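April, late, kitchen table again

Makis Papadakis sent the new planner build to everyone before lunch with the subject line "this fixes it." I've kept a tally in the back of this notebook of messages that say so. I didn't add this one yet. I wanted to run it first.

What he claims: the planner now treats the two arms as one problem, so they stop waiting on each other like strangers at a door. What I found after an afternoon in the config files: the joint search is on by default, but it gives up early and hands the job back to the old one-arm-at-a-time code. There's no warning when it does. You have to turn on the debug log and go looking.

So I went looking. The overnight batch in the simulator was 3564 episodes, of which 2984 are marked as success. That's the number Bakham will want on the slide. But "success" is decided by a checker that looks at where the object ends up and nothing else. It doesn't care if a finger went through the rim of a basket on the way. I asked Makis if we could add contact to the check and he said it would make the numbers hard to compare with last month's. Well, yes.

The perception side bothers me more. In the Silska scenes we hand the planner the true pose of every object, then talk about the result as if a camera had found it. A small round tart on a patterned board is just the kind of thing I'd expect the detector to get wrong, and we've never asked it to try.
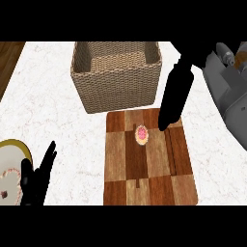
I turned the true poses off for one short run before dinner, 4 episodes, and 2 of them never got as far as a plan. Tiny sample, I know. I wrote it up anyway and put it in the channel with the seeds so he can't say I picked them.

Zanetti's wrapper still eats the error codes, by the way. Everything comes back as "planning failed," whether it timed out, hit a joint limit or was handed garbage. I patched it on my branch.

Tomville demo is still on. I'd like the fallback to at least print a line by then. Makis replied with a thumbs up, and I have no idea to which part.

Bed. Leave the contact check running on the laptop, lid open this time.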